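Notes on the Bread Table
17/08/2020

The household has adopted a revised arrangement for the serving of bread. A pale gray cloth is to be laid first – creases are tolerated – and the oval wicker basket set upon it.

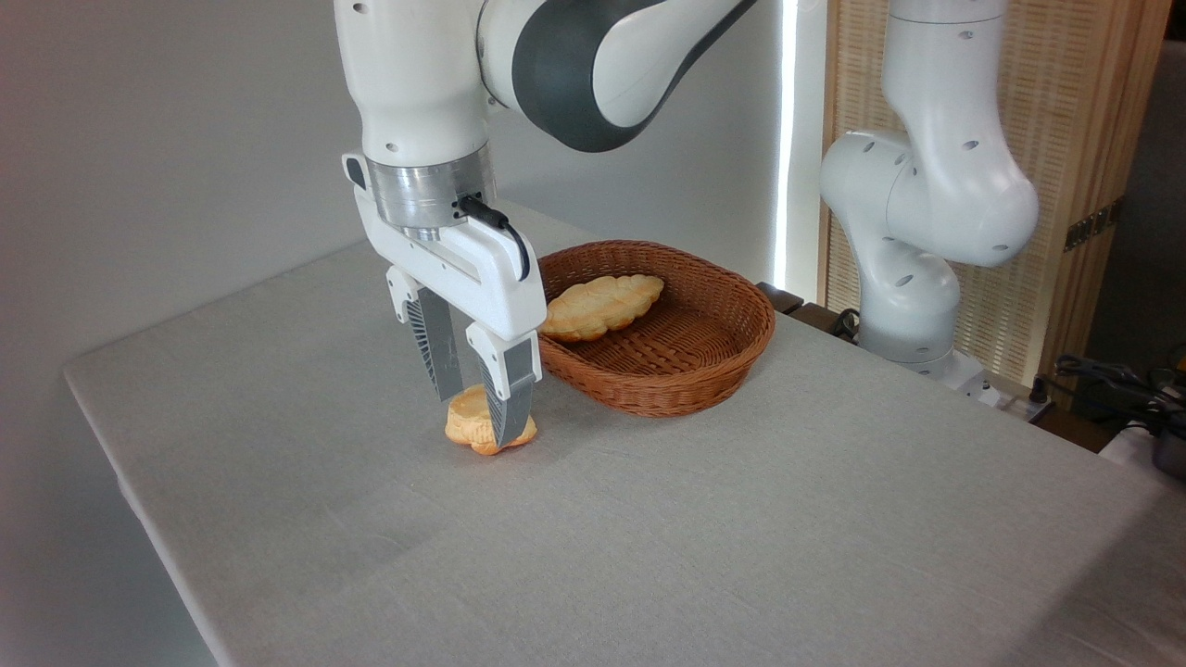
Delphine Esposito
Household Editor

The longer roll, with its browned ridges, is placed diagonally in the basket. Small puffy pastries shed crumbs and should be served last. The cloth is to be shaken outdoors within 15 minutes of the meal.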